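Pre-Purchase Walkthrough: Hand-Held Grippers, Upper Floor
Completed in June by Conall Tierney. Comments are mine and so is the handwriting they were typed up from.

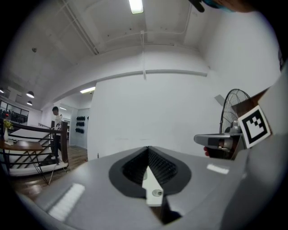 1. Gripper body and finger plates
Check: screws present, pads seated, markers flat and readable.
Result: Pass.
Comment: The Misel quote lists pads as "consumable," a word that does a lot of work in a quote. Budget line added for 8 spare sets. If we buy them with the units we pay the bundle price. If we buy them in a panic later we pay the other price.

2. Marker replacement
Check: spare printed markers on hand.
Result: Fail.
Comment: Ogura wants 156 dollars for a pack of printed squares. We own a printer. Ask whether the warranty cares before anyone gets clever with the glue.

3. Stairwell
Check: railing solid, stair edges visible, nobody working backward toward the steps.
Result: Pass with conditions.
Comment: The railing is fine and the steps have white edges. People holding a gripper look at the gripper, though, so I want floor tape set well back from the top step. Tape is not in anyone's quote. I have put it under "miscellaneous" where it will be cut first and bought anyway.

4. Pedestal fan
Check: guard intact, cord out of the walking path.
Result: Guard okay. Cord to be rechecked with the fan running.
Comment: Granura suggests a proper cooling unit for this floor. I suggest we already have a fan. Revisit if the equipment starts complaining, as opposed to the people, who started some time ago.

5. Lighting
Check: no glare that washes out the markers.
Result: Retest.
Comment: The gripper housings are shiny enough to throw the ceiling light back at you. Ostico offers a matte finish for 200 dollars a unit. Try it first with one fixture switched off, a trial that costs nothing and needs no purchase order.

6. Small furniture and decoration
Check: nothing breakable in the work path.
Result: Action needed.
Comment: Vase of yellow flowers on a small table. Very cheerful. Move it before the trial, or add a vase to the budget.

7. Charging and storage
Check: a shelf, an outlet and a lock.
Result: Two out of three. No lock.
Comment: Lockable cabinet priced at 808 dollars delivered. Delivered means to the front door, so add something for getting it up the stairs - see item 3.

Open before sign-off: items 2, 3, 4, 5, 6 and 7. Item 1 can go to purchasing now. Send me the revised Misel quote when it comes in, with the shipping page attached this time.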